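Nosley Workshop Notes (1/9)
Our team maintains the hand-held gripper sets used for garment handling at the Birix site. In response to several requests, we are sharing how one pair is set up and looked after between sessions.

(2/9)
Each pair is issued with its own log sheet. The operator records the unit number, the session count and any fault before the grippers leave the bench. A pair without a sheet is not issued.

(3/9)
Fingers are inspected every 300 grasps and replaced as a set at 995, whatever their condition. Mixing a new finger with a worn one produces an uneven pinch, and thin fabric slips out on the worn side.

(4/9)
The screw caps at the base of the fingers are tightened by hand, then given a quarter turn with the short driver. Please do not go further. We replaced two stripped arms in February for exactly this reason.

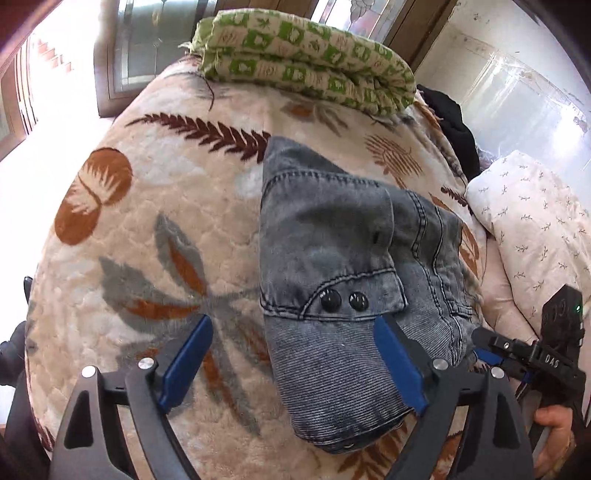 (5/9)
Heavy cloth is the harder test. Denim, thick seams and layered pockets load the finger tips more than shirts or towels do, so after a session with jackets or jeans the tips are checked again, even if the count has not reached 300.

(6/9)
Lint is the most common cause of a stiff action. Open the arms fully, brush along the pivot and wipe the fingers with a damp cloth. Solvent cleaners are not permitted. They leave the surface slick, and it does not recover.

(7/9)
Sensor openings are cleaned with a dry lens cloth only. Itziar Gallardo, who keeps our bench schedule, has asked that this be done before the fingers are brushed and once more afterward.

(8/9)
Closing check: 122 open-and-close cycles with no load, left and right units separately. A unit that sticks even once goes back to the bench — it is not to be eased with oil in the field.

(9/9)
Spare finger sets are kept in the Iglesias store, second cabinet, in bags of four. Requests received by 3 p.m. are filled the same day. Questions about the log sheet may be left in the replies.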